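Do speed limits for arms working near people apply when the arm is only in simulation? 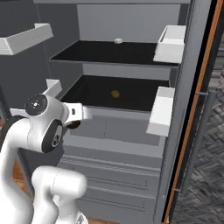 Posted by Kolbrún Hauksdóttir

We are a small team at Mistholm working on a fridge task: doors open, arm reaches onto the lower shelf, picks the item and brings it out without touching the lip or the door bins. At the moment it all runs in simulation. We have done 4,000 runs and the success rate is good enough that my manager wants to move to the real arm in October.

My problem is the safety paperwork. The person who wrote our lab rules left, and the rules say "all arm motion near people shall use reduced speed". We trained with no speed cap at all. Do I need to retrain with a cap, or can I train fast and cap it on the real controller? And is there a normal limit for contact with shelves and doors, or is that up to us?

Posted by Tove Steinarsdóttir

The rule doesn't apply to the simulation itself. It does apply to whatever you put on the real arm, and I would not count on a cap added at the end.

If your policy sends joint targets and expects the arm to reach them by the next step, a slower controller will fall behind. The policy then sees an arm that is not where it should be and starts correcting. We had this at Inard and the arm hunted back and forth at the edge of a cupboard until somebody stopped it. Put the cap in the simulation, at the same value the safety controller will use, and train again. It took us two extra days.

The cap also has to live in the safety-rated part of the real controller. A line in your own script is fine as a second layer but it doesn't count as a safety function.

On contact, the published limits are for people, by body area. Shelves are up to you. Ours says the arm stops and backs out along the path it came in on if the wrist force goes over the threshold. Backing out matters in a fridge, as a stop on its own can leave the hand wedged under a shelf — and then someone puts their own hand in to free it.

Posted by Ji-hoon Won

Just run it slow. We never bothered with any of this and had no trouble.

Posted by Guðlaug Kirkegaard

Agree with Tove on nearly everything. A few things to add from doing the risk assessment side.

Assess the whole task, gripper and item included. An arm that is rated for working near people can still be holding a glass jar. Door edges and handles are worth their own line too, for trapped fingers between the arm and the door.

Write down what differs between the simulated cabinet and the real one. Shelf height, lip, how far the bins stick out, which way the door swings. If the real fridge is different, the simulation runs are not evidence for it. For the first 200 real runs we kept one person on the stop button and the area taped off, and logged every stop with the reason.

I would also reword that lab rule. "Reduced speed" with no figure can't be checked. Put in the number, where it is set and who is allowed to change it.

Posted by Kolbrún Hauksdóttir

Thanks, this helps. I will retrain with the cap in and add the back-out step before we book the real arm. Tove, was your force threshold the same for the whole reach, or did you lower it once the hand was inside?

Posted by Tove Steinarsdóttir

Lower inside. We switched it when the fingertips crossed the front of the shelf.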